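Clallow Opens Shared Desk Floor in Ham With Power Strips Within Reach at Every Table

HAM, September – Clallow, which runs shared work rooms for small firms and people who work for themselves, has opened a new desk floor in Ham. The floor has 120 seats and was fitted out over 14 weeks in a former sewing supply warehouse.

The company said the layout was planned with daily users of its first site, Roltance House. In a survey of 155 members there, the most common complaint was the lack of a place to plug in a laptop or phone charger without crawling under the desk. Noise came second and chair height third.

"People were bringing their own extension cords and running them across the walkway," said Sang-wook Kwak, who manages both sites for Clallow. "We taped them down, and a week later there would be more of them. For Ham we started with the tables and the power, and left the paint and the plants until the end."

Each shared table on the new floor has a plain white top and a power strip that sits on it. The strips have their outlets on the top face and are low enough to leave the view across the table open. Members may slide a strip toward their own seat as long as the cord stays on the inner side of the table. Spare strips are kept at the front desk and can be signed out for the day.

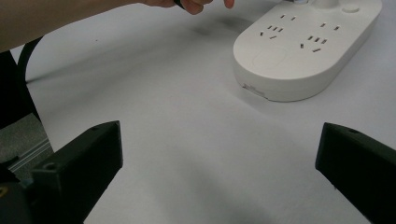
A white power strip on a white tabletop, with two-slot and three-pin outlets on its top face.

The tables were supplied by Wokuter, a furniture workshop that also built the phone booths and the lockers along the back wall. A-yeong Sun, lead designer at Wokuter, said the workshop tried built-in power units before settling on strips that can be moved.

"A built-in unit is always in the wrong place for somebody," said Sun. "We had a test table at Roltance House for most of the spring with the power set into the middle. Left-handed people moved their chairs, people with two screens covered it up, and one team put a fruit bowl on it. After that we took it out and put a strip on top. The table is also easier to clean now that there is no lid to lift."

The cords run down through the center leg of each table to a floor box. Clallow has asked members to use the strips for laptops, phones, lamps and screens only. Kettles, heaters and fans should be plugged in at the wall, and the kitchen has its own outlets for anything that makes heat. Members are asked to unplug their chargers when they leave for the night. Drinks on the shared tables need a lid.

Besides the shared tables, the Ham floor has 15 single desks that can be rented by the month, four phone booths, two meeting rooms and a kitchen with a long counter. The single desks are by the windows on the north side. They come with a desk lamp, a locking drawer and a power strip of the same type used on the shared tables.

The floor is open to members from 7 a.m. to 9 p.m. Current Roltance House members can use either site on the same pass. Members who rent a single desk at Roltance House may ask to move to Ham if a desk is free, and should speak to the front desk at either site.

Work at Roltance House will follow later. Clallow plans to change the tables there one row at a time so that the room can stay open, starting with the row nearest the entrance. The old tables will be offered to members first.

About Clallow
Clallow runs shared work rooms with daily, monthly and team passes. Its sites are Roltance House and Ham.

Media contact
Sang-wook Kwak, Site Manager, Clallow
Tours of the Ham floor can be arranged through the front desk.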